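Robot club week 1, kinda

Wednesday, September 9, 2020

Ok quick one, laundry's going and I have a problem set due. First real club meeting of the year! We picked the grocery challenge for Teladano. Arm has to find a product, take it off a shelf, put it where it's told. Sounds easy. Ha.

Team name is Helulier. I voted for something else, lost, moving on.

Rules came in over the weekend, 28 pages. Read maybe half. Things I wrote on my hand:

- a full run is 600 seconds
- 5 tries per team, best one counts
- no touching the shelf once the clock starts
- boxes AND bags (ugh, bags)

Bags are going to be the thing. A box has flat sides and corners and the software likes corners. A bag just sort of lies there. Teh planner wants one clean pose for every item and a bag hasn't got one.

Spent most of the night arguing about cable slack. I want more, everybody else wants less. If it's too short the wrist can't turn all the way, too long and it swings in front of the products. No winner yet.

Some from the session:
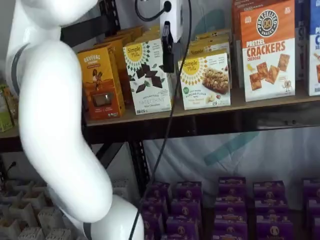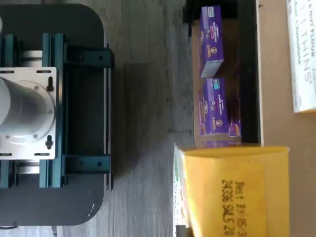
Sweet Thins, almond flour bars, pretzel crackers up top, purple boxes below:

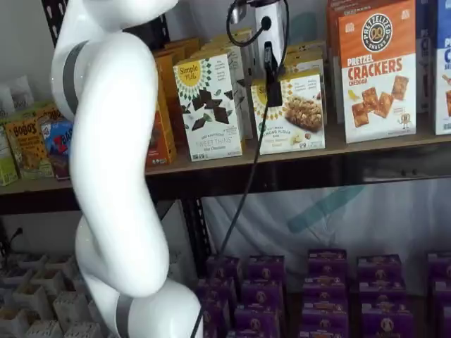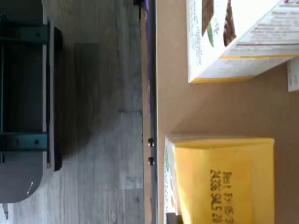

Anyway budget. We have 1270 dollars for the whole season and spare finger pads come out of that, so please stop tightening them so hard (you know who you are). Travel to Kirnetti is seperate I think?? Need to check.

To do before next time: finish the rules, label the crates, fix my grasp script, it still crashes if the list is empty. Also somebody has the Oddsson notes from last season and I need them back, the calibration steps are in there and I don't remember any of it.

Dryer just buzzed. More next week.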